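Stories > Short Fiction > The Button Drawer

The Sorting Desk

By the time Mali Dafis got the second desk pushed up against the first, it was past four and the office at Sachdeva had gone quiet the way it does in August, when half the town is at the lake and the other half is wishing it was.

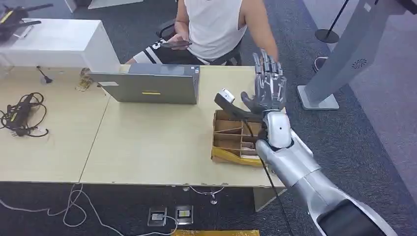

She had come to Mokthorpe to finish her uncle Berwyn's inventory, and she had told everyone it would take an afternoon. Well, it was now the third day. Berwyn Mostyn had repaired radios and clocks and hearing aids and, for one glorious summer, pinball machines, and he had never thrown away a part so long as there was a chance it might fit something, someday, for somebody (and with Berwyn there was always a chance). The parts had come over from his shop in coffee cans and cookie tins and one very old boot.

"Does this one go with the springs or with the little feet?" Iraís asked, holding a thing up to the window.

"What does it look like to you?"

"Like a spring that wants to be a foot."

"Then put it with the springs and we'll let it dream," said Mali, and typed it in.

Iraís Villaseñor had only stopped by to return a casserole dish, and that had been Monday. She was a good sorter, much better than Mali, who kept drifting off over every odd washer and wondering whose kitchen clock it had been. The list stood at 637, and there were still two cans to open, and the supper Mali had promised to cook was getting smaller and plainer in her mind with every hour. It had started out as a roast. At this point it was eggs.

She pried the lid off the next can. On top lay a folded slip of paper in her uncle's big square handwriting, the kind he used for customers who had left their glasses at home. *Alun's. Do not fix without asking him.* Under it was a brass hinge no longer than her thumbnail.

"Who's Alun?" said Iraís.

"Alun Nicholas. He had the bakery." Mali turned the hinge over. It opened and closed as sweetly as anything. "They quit speaking when I was nine or ten. Something about a music box, and whether it had been broken before or after it came into the shop. My mother used to cross the street with the both of them in church clothes on either side of it, just to say good morning to each one."

"And he kept the hinge all that time."

"He kept everything all that time."

They both looked at it a while. Down in the street a delivery truck was trying to back up, and a man was giving it a lot of advice.

"Is he still living?" Iraís asked.

"He's over on the hill, by his daughter. He's deaf as a post and he'll want to feed us."

Iraís was already looking around for her shoes. Mali saved the list, wrapped the hinge in its slip of paper, and went to find her car keys, which were in the boot.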